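Humanoids and Mobile Platforms > Safety, Standards and Site Rules

Thread: Tether and cable rules for biped work in shared rooms

gantry_left
Posted November 14, 2024

I've been asked to rewrite our site rules for humanoid work and I'd like to hear what other labs do. We have one biped in a converted apartment space with household furniture in it. The current rules were copied from our arm cell and they don't fit. They talk about a fenced area and a reach envelope, and our machine walks.

What I have in the draft so far:

Two people in the room whenever the legs are powered. One has the wireless stop in hand and does nothing else.

Exclusion distance of twice standing height, measured from the robot and not from a line on the floor.

Any cable to the robot is managed by a named person.

Doors closed but not locked.

Casters on furniture locked unless rolling is part of the task.

The last three are where we argue. What do you have in writing, and do people follow it?

Moenlab_Pete
We're at Moen, small group, two bipeds. I'd drop twice standing height and work out a fall zone instead. A biped that goes over with an arm extended covers more floor than the same robot with its arms at its sides. We use height plus arm length plus a fixed margin. It comes out close to your figure but people accept it more easily when they can see where it came from.

On cables, our rule is none on the floor inside the fall zone. Overhead only, or battery.

tarn
Overhead is fine if you own the ceiling. We rent ours and can't put an anchor in it.

Moenlab_Pete
Then battery.

tarn
Battery gives us short sessions and a lot of waiting. If the rule says battery only, people will quietly run a cable anyway, and then you have a cable and no rule about it. I'd sooner see a proper rule for floor cables.

E. Lazaridis
Evdokia Lazaridis here, I look after lab safety for the Stusport site. I've written two versions of this document and the first one was bad, so take what's useful.

Start from the risk assessment and not from somebody else's rule list. ISO 12100 is still the place to begin for the method. The industrial robot standards help with stop functions and with vocabulary, but they assume a machine that becomes safer when you cut the power. A balancing biped falls down when you cut the power. Your stop rule has to say which stop, and who is allowed to be near the robot when it is used.

We have two. The first is a controlled stop, where the robot goes to a stable stance and holds. The second removes power from the joints. Everyone in the room is trained on both and has to be able to say which one they would use for a person in the zone, a hand caught in furniture, smoke, or loss of comms.

On cables, I allow them on the floor, with conditions. The cable leaves from the back or the side away from the direction of travel. It has a breakaway connector if it is carrying signal only. The handler stands outside the fall zone and pays it out by hand. If the handler has to step in, the session is paused first.

gantry_left
Thanks, that's the sort of thing I was after. Do you treat a data-only tether differently from power?

E. Lazaridis
Yes. If a power tether breaks away you may get a fall, so that robot needs onboard backup good for at least the controlled stop. We test it at the start of each session. If you can't test it, don't use the tether.

kestrel_bay
I'll disagree on the handler. We had one for most of a year and the handler was the person most often in the wrong place. They watch the cable and not the robot. We went to a fixed route with the slack laid out beforehand and found it calmer.

E. Lazaridis
Fixed slack works if the robot's path is short and known. Our tasks have it turning around furniture, and laid-out slack ends up under a foot. I'd agree the handler needs proper training. Ours do 4 supervised sessions before they do one alone.

tarn
Can we come back to casters? I think "locked unless rolling is part of the task" is the wrong way round. A lot of household and office furniture has casters with no locks at all. The rule can't be followed, so it gets ignored, and then the rules beside it get ignored as well.

Moenlab_Pete
Swap the chair for one with fixed legs.

tarn
And if the work is moving a chair? That's a normal household task. Ours has to tuck one under a desk.

gantry_left
Same for us. Chair moving is on the task list for the whole of the next block, so I can't ban wheels.

Wirnix_floor
Someone should mention that a rolling chair is a support the robot can't rely on. If the controller has any contact-aware balancing, it may put load through the hand. With a fixed object that helps. With a chair on casters on a hard floor the load goes sideways and the robot goes with it. Our written rule is that the grip force and the forward load through the hand are both capped in software before any wheeled object is used, and the cap is read out loud and logged. We started at 62 newtons for the horizontal load and haven't had a reason to go past 100.

kestrel_bay
Is that a number you'd recommend to others?

Wirnix_floor
No. It suits our robot, our floor and our chairs. Measure your own. Pull the chair with a spring gauge across the actual floor, including over the joins and up against the edge of any rug, and set the cap from that.

kestrel_bay
Fair enough. I'd still want it in the rules as a procedure, with the figure kept in a separate sheet. Figures go stale in a rules document.

gantry_left
Agreed, I'll put the figures in an appendix with a date beside each one.

Manness_ops
Two things from our side that haven't come up.

Floor condition. We sweep before every session and again at the break. Fine dust on a smooth timber floor changes how a foot grips, and it changes how a caster rolls too. Our checklist has a line for scuffs and grit in the walking area and someone initials it.

Doors. I'd think harder about "closed but not locked". A closed door opens into the fall zone with no warning if a person comes through from the corridor. We keep the one door we use propped open with a barrier tape and a sign at eye height, and the others are locked with the key left in on the inside. The person outside can see the session is on.

E. Lazaridis
Check your fire rules before locking anything. The key on the inside may be acceptable to your building manager and it may not. Ask, and get the answer in writing.

Manness_ops
We did ask. It's allowed for us while the room is attended. I should have said so.

tarn
Propped open worries me for a different reason. People stop in the doorway to watch.

Manness_ops
They do. The tape is set back so the doorway itself is on the wrong side of it. If someone ducks under, we pause.

gantry_left
I've taken most of this on board. Revised section for wheeled furniture and floor cables, please pick holes in it.

1. Before powering the legs, clear the walking area of everything that isn't part of the task. Sweep it. Initial the sheet.

2. Only one wheeled object in the walking area at a time. Other wheeled items go out of the room or against a wall with something in front of them.

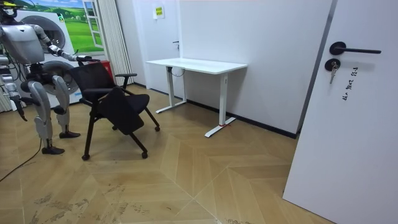
3. For chair tasks, the robot holds the top of the backrest only. No gripping armrests, which can swivel with the seat and turn the load off line.

4. Set and log the hand load limit for that chair on that floor.

5. A floor cable leaves the robot on the side away from travel. The person looking after it says "clear" before each walking command, and the operator doesn't send the command without hearing it.

6. Desks and appliances within the fall zone are listed on the sheet. Appliances are switched off at the wall.

7. Controlled stop is tested at the start. Power-off stop is tested with the robot on its stand, never free standing.

kestrel_bay
I don't like 3. You're fixing a grasp strategy in a safety document. What if the next task is to turn the chair around? You'd do that by the armrest.

gantry_left
Then it needs its own assessment, and I'm happy for it to be slow to get through. I could reword it to "top of the backrest unless another grasp has been assessed and listed".

kestrel_bay
I can live with that.

Moenlab_Pete
5 still puts a cable in the fall zone. I wouldn't sign it here, but I can see why you would. At minimum say what length of slack is allowed. We found 800 mm of loose cable on the floor was plenty for a foot to catch.

tarn
That's useful. We've never set a figure.

E. Lazaridis
I'd add an item 8. After any fall, near fall or unplanned stop, the session ends until someone who wasn't operating has looked at the log. It's the rule people grumble about most at our site and I wouldn't give it up. Also review the whole thing on a fixed date. Ours is every April.

Wirnix_floor
For 6, write down who switches the appliances back on. Ours had a fridge in the room and it was left off overnight.

gantry_left
Item 8 is in, the slack limit is in, and 3 is reworded. Pete, what margin do you add on top of height plus arm length? I'll redo our fall zone with your method and see how much floor we have left.

Moenlab_Pete
Half a metre. More if there's furniture it could push over. I'll send you the sheet we use, it has the working on the back.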